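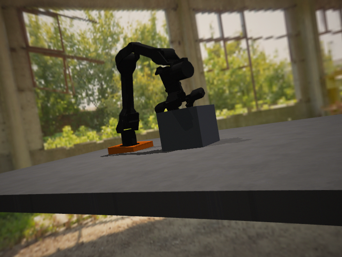
What Should a First Robot Arm Cost You?

I spent most of last October with a budget sheet open on one screen and a simulator on the other, trying to plan the first arm for our little packing shop. I went in thinking the arm was the budget. Oh, was I wrong!

The quote from Pruvalier looked friendly enough at $3000, and I was ready to sign that afternoon. Then I started adding lines. A gripper that suited our boxes came to $1025 from Haremance. Mounting plate and hardware, another $400. And I hadn't even gotten to the table (ours wobbles if you lean on it, so that had to go too).

What saved me was the simulator. I dropped in an arm, a plate and a plain gray box, and just kept moving the box. Closer, farther, off to one side. I ran 22 layouts before I spent a dime, and by the end I'd crossed two models off my list - one couldn't fold over the top of a box sitting right next to its own base, and that's exactly where our boxes end up.

So do your pretend shopping first. Ask the seller for a model file you can load (Curnov sent theirs the same day, bless them), and try it with your own box sizes, the ugly ones included. Leave room on the table too. You'll want somewhere to put the finished stuff, and I forgot that until layout nine or so.

Then there's your own time. I left it off the sheet completely, and it's the line I'd put first now. Setup ate my evenings for weeks, and I still owe my family a weekend at the lake.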